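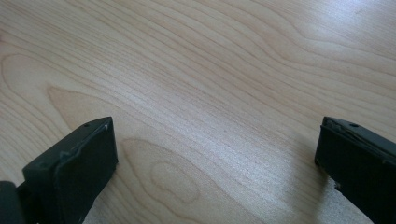
**Promum Activity Rooms** · Aug 1, 2025

The square tables in the Cha Street rooms are now in general use. This thread sets out how they are to be booked, used and cleaned. Groups with a standing reservation should read it to the end.

---

**2.** There are 31 tables. All have a light wood top with rounded corners, and the grain differs from one top to the next. Requests for a matching pair cannot be met.

---

**3.** The finish has a slight gloss and will show glare under the ceiling lights. Groups doing close work may ask at the desk for a place along the north wall, where the lights are on a separate switch.

---

**4.** Cleaning: a soft cloth, lightly dampened, wiped along the grain and followed by a dry one. Scouring pads and bleach are not permitted on the tops. The spray in the hallway cupboard is for the sinks only.

---

**5.** Darker lines, loops and ovals in the wood are part of the grain. We have received several reports of "stains" that were growth figure. If a mark can be felt with a fingertip, or has a color that does not belong to the wood, please report it with the table number. The number is on the underside.

---

**6.** Paint, glue and clay sessions require a cover. Covers are kept on the Rurkon shelving by the door and go back there dry. Tape may not be applied to the wood, including low-tack tape.

---

**7.** Small items are to be kept in a basket while a session is under way. 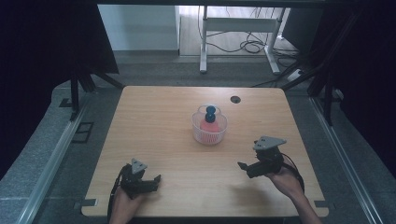 The open mesh kind with an arched handle is preferred for the middle of the table — it can be reached from either side and lifted away in one go at the end.

---

**8.** Please do not overfill the baskets. Contents should sit below the handle wherever possible. A rounded item stacked on another rounded item will usually roll when the basket is picked up, and most of what we find under the radiators got there that way.

---

**9.** The round black grommet in the top is for cables. It is not a pencil holder. Noelia Montoya of our rooms office removed a quantity of crayon ends from one of them last month and has asked that this be mentioned.

---

**10.** Cables should be kept clear of the walkways. Extension leads are signed out at the desk, and the loan ends when the booking ends.

---

**11.** Bookings are made through Tidis, as before. Table reservations now use form 208. The older form will be accepted until the end of September. Groups of more than seven people should reserve two tables.

---

**12.** Correction to post 10: leads may be kept overnight by groups booked for consecutive days. Our thanks to Hatem El Fassi, whose model-building group pointed this out.

---

**13.** Several members have asked whether tables may be moved between rooms. They may, within the same floor, by two people, and lifted — dragging has already marked the floor in Room B. Return each table to its original room before signing out.

---

**14.** Damage, missing baskets and loose fittings should be reported to the rooms office at extension 1617. Reports left as replies to this thread may not be seen until the next working day.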